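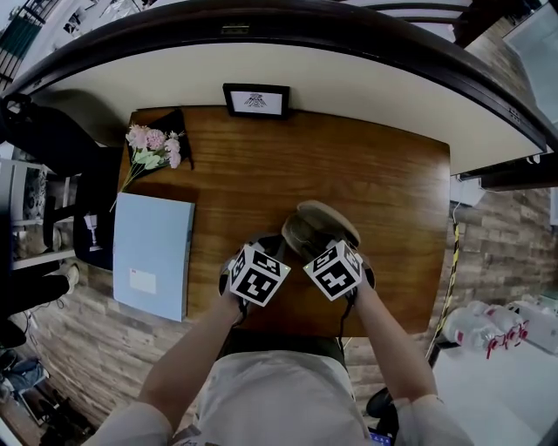
Imke Ehlers wrote under the first version of my post that I should say which material the shoe is and how old the stain is, so I write it again with all details.

Stain from salt water on canvas sneakers, how to remove without making it worse?

My sneakers are beige canvas with a rubber sole. I wore them in March on the ferry dock at Drarnport, where the water comes over the edge when the wind is strong. When they dried there was a white line across both sides, like a small map. I brushed them and the line became less, but after each rain it comes back a little higher.

I tried already:
- dry brush with soft hair
- wet cloth with hand soap
- baking soda paste, left for 30 minutes

The baking soda left its own white powder in the seams, so now I am not sure which white is from the sea and which is from me. The shoes cost 138 when they were new and the soles are still good, so I don't want to throw them away. Can I put them in the washing machine? The label inside is not readable any more.

Posted June 26, 2019

Ingvar Bergmann

Please stop with the baking soda. Salt must be dissolved and carried out of the cloth, and a paste does not carry anything out.

What I do with mine: take out the laces and the insoles. Mix white vinegar and cool water, one cup of vinegar to two cups of water. Wet the whole side of the shoe from the sole up to the laces, also the parts which look clean. If you wet only the line, the salt moves to the edge of the wet place and dries there, and I think this is why your line goes higher. Wait a few minutes, then press with a clean white towel. Do not rub. Repeat with plain water until the towel has no smell of vinegar.

For drying, put white paper inside and change it when it is damp. No newspaper, the ink can come off on beige cloth. Keep them away from the radiator, the glue of the sole does not like it.

I needed 2 rounds for my pair. The seams I cleaned with an old toothbrush.

stillwet_7

Just machine wash them. Cold, in a pillowcase, no spin. Works every time for me.

Imke Ehlers

I would be careful with the machine if you don't know how the sole is attached. Mine were glued and one toe cap opened after the wash in Temside, where I used the machine of my sister on the wrong program. If it is stitched all around, I would risk it, but cold and with very little detergent. Too much detergent leaves yellow marks on light canvas, and these are harder to remove than salt.

The vinegar method I also know, and it is fine. When they are completely dry you can use a waterproof spray for textile. Try it first on the tongue, under the laces, and look at the color the next day.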